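Zanidton opens its collection of everyday tableware for small rooms

Galincombe, Jul 28, 2023

Zanidton, the maker of plates, cups and storage for the home, presents today its new collection of tableware for people who eat, work and receive guests at one and the same table. The collection has the name Terkurel and contains 15 pieces. It can be ordered from today, and the first deliveries will leave our warehouse in Galincombe in October.

The idea came from our customers. During last winter we sent a questionnaire to households which rent a small flat or a studio, and 346 of them answered. Many wrote that they do not own a dining room and do not expect to have one. The table stands in the middle of everything, next to the desk and the cupboard, and what is on it stays in view the whole day. They asked for things with a clear colour, which are pleasant to look at also when the meal is finished.

For this reason Terkurel is made in strong, warm colours. The plates are round and have a raised rim, so that a slice of fruit or a spoonful of sauce stays where it belongs. The cups are of plastic, light in the hand and wide enough at the top to be washed without a brush. We recommend to put them on a white or pale table -- the colours are then at their best, and one plate with one cup is already enough to make the place look laid.

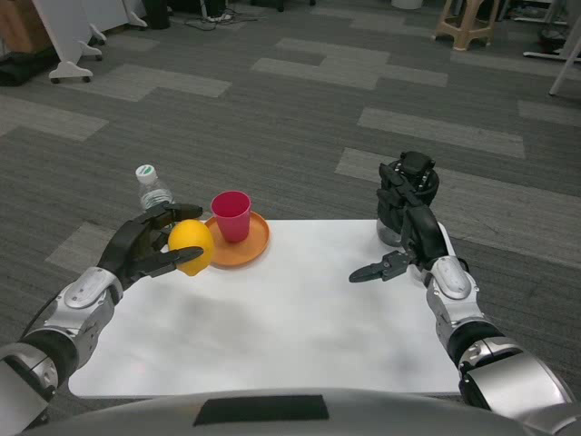 An orange plate, a red-pink cup and a yellow lemon make a good beginning for a summer table, and a clear glass jar beside them will go with every colour we offer. We have avoided patterns on purpose. Pieces can be bought one by one, and a customer who starts with a single plate can add another one a year later and it will still match.

The collection was drawn in the Wasilewska studio, with which Zanidton works for the first time. The studio made the samples over several months and changed the height of the rim four times before both sides were satisfied. "We wanted a plate that can be carried with one hand from the kitchen corner to the table, with the food on it," the studio writes in its note to the collection. "It is a modest wish, but it took us a long time."

The first production is 3515 pieces in all colours together. The first 1000 orders will be sent with a small printed booklet of cold drinks and light suppers, among them a lemon water with mint and a simple cucumber salad. The booklet is not sold separately.

Shops which would like to show Terkurel in their window can ask for a display set until the end of October. The set is lent free of charge, and only the return transport is to be paid by the shop. Samples for the press are available in limited number -- please write to the Zanidton press office in Galincombe and mention the colour which you prefer.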